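Nindo residents ask regulator to reopen Rocha transmission permit

Landowners and a fishing cooperative in the Nindo valley have asked the regional energy regulator to reopen the permit for the Rocha transmission line, arguing that the approved route differs from the one shown to the public.

The petition, filed in March, concerns a 15-mile section between the Rocha substation and the river crossing at Ollow. Under the application reviewed at the public hearings, that section followed an existing road corridor. The permit now in force places it on the east bank, where it crosses hay meadows, two creeks and a wetland that drains into the Ollow River.

The developer, Vasteo, says the change falls within the limits of the permit. The permit allows towers to be moved where ground conditions require it, provided the line stays inside a defined study area. According to the company, borings along the road found soft clay at several planned tower sites, and foundations there would have needed deep piles.

The petitioners dispute that reading. Anong Wannasri, who represents the landowners, said the clause was written to cover small adjustments to single towers.

"Moving one tower to avoid a bad footing is an adjustment," she said. "Moving the whole line across the river is a new route, and a new route needs a hearing."

The filing runs to 697 pages, most of it survey maps, well records and fish counts. It asks the regulator to suspend clearing on the east bank, order a new environmental review of the section, and require Vasteo to release the boring logs in full. The company has so far published a summary.

Water is the main technical issue. The approved design calls for a cleared strip 80 feet wide, with access roads at both creek crossings. The fishing cooperative says the clearing would remove shade from spawning reaches and send sediment downstream during the spring melt. Vasteo's erosion plan relies on silt fencing, straw cover and temporary bridges. It does not include monitoring of stream temperature. 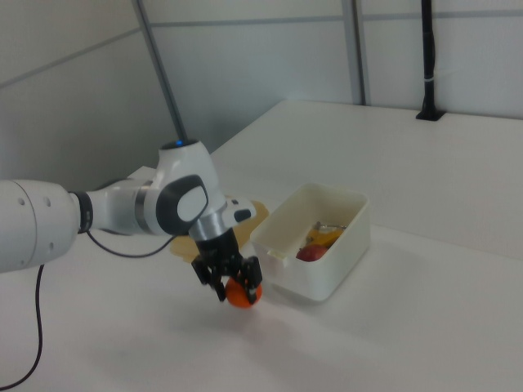

Shota Nomura, a hydrologist retained by the cooperative, said the plan uses flow data from a gauge below the Ollow crossing, where the river is wider and slower. He has asked for at least one full season of readings from the creeks themselves before any culverts are placed.

Vasteo said in a written response that its flow estimates follow standard practice for ungauged streams and that it would consider adding temperature loggers. It said a suspension would delay the line by over 3 months and push foundation work into the wet season.

The regulator has accepted the petition for review but has not ruled on the request to halt clearing. Written replies from Vasteo and the county are due before the panel decides whether to hold an oral hearing. Work on the western part of the line, which is not covered by the petition, continues under the existing permit.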